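**Sevent Tuler 2, handheld game console**
Price: $121, charger included. In stock from July.

The Tuler 2 is the second handheld from Sevent and it replaces the first Tuler at the same price. The screen is brighter than before and the buttons are more quiet, which your family will notice in the evening. We offer it in two colors, slate and cherry. The cherry version comes only in the Value Box, together with a soft case and a wrist strap.
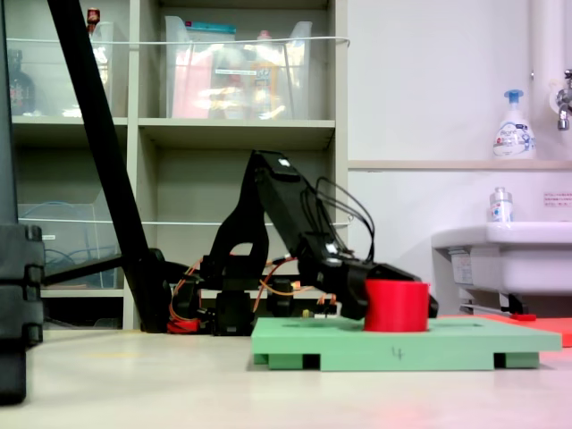 Battery life is 14 hours with the wireless turned off. With wireless on, please expect less, and it depends very much on the game. The charging port is now on the bottom edge, so the old Tuler dock does not fit. Wojcik makes a dock for the new model and we hope to have it in the shop before the end of summer. 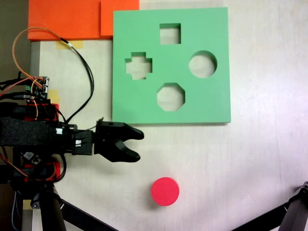 *Photo: Fitzgerald Sorensen*

Games from the first Tuler run on the Tuler 2 without any change. Your saved games can be moved by memory card, but you must update the old console first. The memory card is not in the box.

**In the box**

- Tuler 2 console
- Wall charger and cable
- Printed guide in English and Spanish

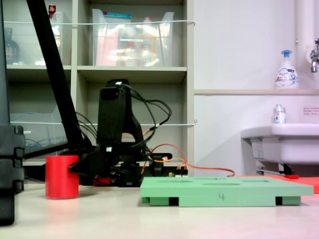
If you order before 2 p.m., we send the console the same day from our Delwood store. Returns are accepted for 14 days, when the seal on the memory slot is not broken. For repairs under warranty, please keep your receipt and write the serial number in your message. You find it under the battery cover.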